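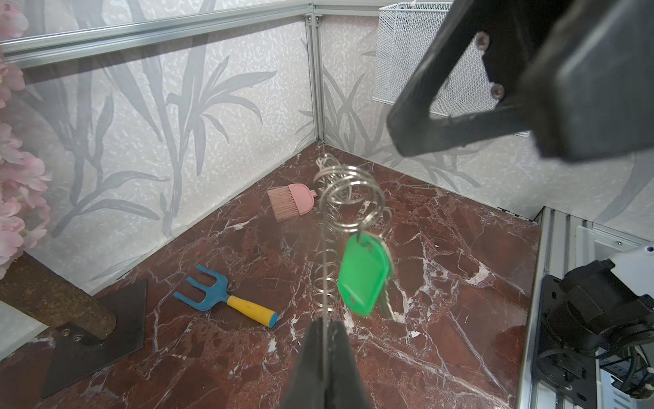

4. Grippers, wrist cameras and cables

The Ternance cell leaves the workshop with its grippers set, and the delivery sheet says they will stay set. We have our doubts. Finger travel drifts, brackets work their way round on the wrist, and the software goes on reporting a healthy arm long after the tips have stopped meeting properly. A block of foam will hide all this, as foam forgives anything. Use something thin and awkward for the grip check, such as a long coil of split key rings with a plastic tag and a key on it, and take hold of it by the narrow tip of the finger. If the tips are out of line, wire of that kind will find the gap.

Do this section at first set-up, then every 1,000 grip cycles, and after any knock. The status page has its own opinion on what counts as a knock. Ignore it.

Caution: Switch off at the main switch before putting a hand between the fingers. The soft stop is only a request to the software.

4.1 Checking the bracket and the camera lead

1. Park both arms and switch off. Wait 60 seconds.
2. Take the camera bracket between finger and thumb and try to turn it. There should be no play at all. "A bit" is play.
3. Tighten the bracket screws by hand, a little at a time, going from one to the other. The bracket is printed plastic and will crack if you lean on it.
4. Follow the camera lead from the back of the housing to the first clip. It needs a loose loop here. If it is tight with the wrist straight, it will pull when the wrist turns.
5. Turn the wrist slowly by hand to both ends of its travel and watch the loop the whole way.
6. Check the screws on the faces of the fingers.

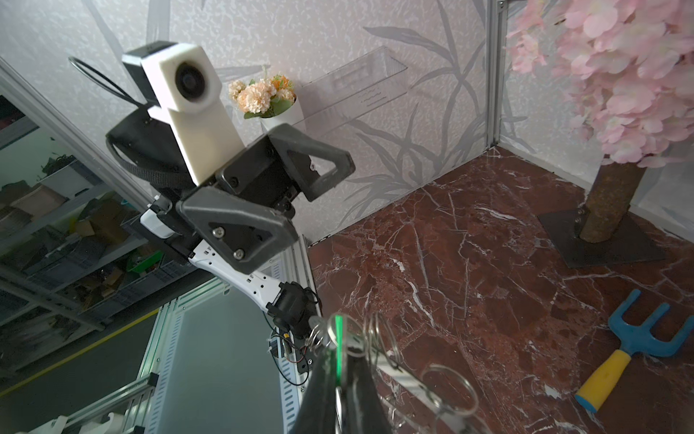

Fig. 4-1. Wrist camera, gripper fingers and lead.

Note: The connectors on the loose wires by the lower joint look much alike. The Orkance parts list claims they can't be swapped over. Mark them with tape anyway before you pull anything apart.

4.2 Bringing the two grippers together

Some owners skip this because each arm passed its own self-test. The self-test compares the arm with what the arm believes about itself, so a pass tells you very little about where the other one is.

1. Switch on and home both arms. Select MANUAL, slowest speed.
2. Raise both wrists well clear of the table.
3. Bring the left gripper to the middle and stop.
4. Bring the right gripper towards it in small steps until the tips are nearly touching. Don't let them press.
5. Look along the line of the tips from the front and then from one side. They should agree in height. If they don't, go back to 4.1 before you touch the joint offsets – a loose bracket or finger is far more common than a bad offset, whatever the help screen suggests.
6. Pass a small item from one gripper to the other and back, eight times. Write down every drop. A pass rate worked out from memory is worth nothing.

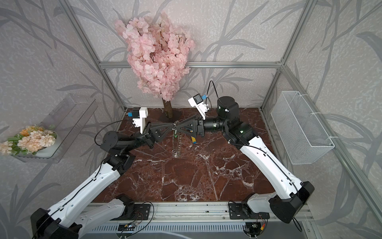 Fig. 4-2. Arms brought in from both sides, tips close together above the table.

Caution: Keep a hand near the stop button during step 4. With the arms this close, either one can damage the other's fingers, and the collision warning arrives late when it arrives at all.

Note: Clear glass and bare wire are poor subjects for the wrist camera. If a grip fails on one of these, repeat it with a solid, dull item before you start blaming the gripper.

4.3 Low reach

The last check is at table height, where faults in the elbow show up. The Rajput quick-start card leaves it out.

1. Lay a few light items on the table, with plain space between them. Small garden toys or a little brush will do.
2. Open the fingers of the left gripper and lower them to just above the surface. Hold.
3. Point the right gripper down and bring its tip alongside a handle.
4. Watch both arms for sag while they hold. Any you can see with the naked eye is too much.
5. Check that no lead has dropped across the path of either wrist, and that nothing is caught round the base of the right arm.
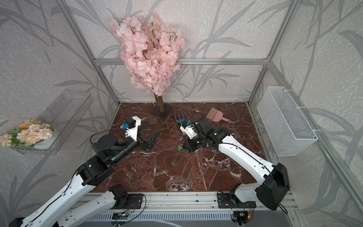 Narendra Singhal, commenting on the draft of 03/03/2018, wanted a warning added to 4.3: on his cell the sag came only after a long run, so a check done first thing in the morning passed every time and meant nothing. He now does the low reach twice, cold and then at the end of a shift, and trusts the second figure.

We have not been able to repeat his fault, but the second check costs little. Enter both results in the log, with the cycle count. If they differ, take the arm out of use and order the elbow kit from Brarnell. Do not correct for sag by raising the table offset; it moves the error somewhere harder to find.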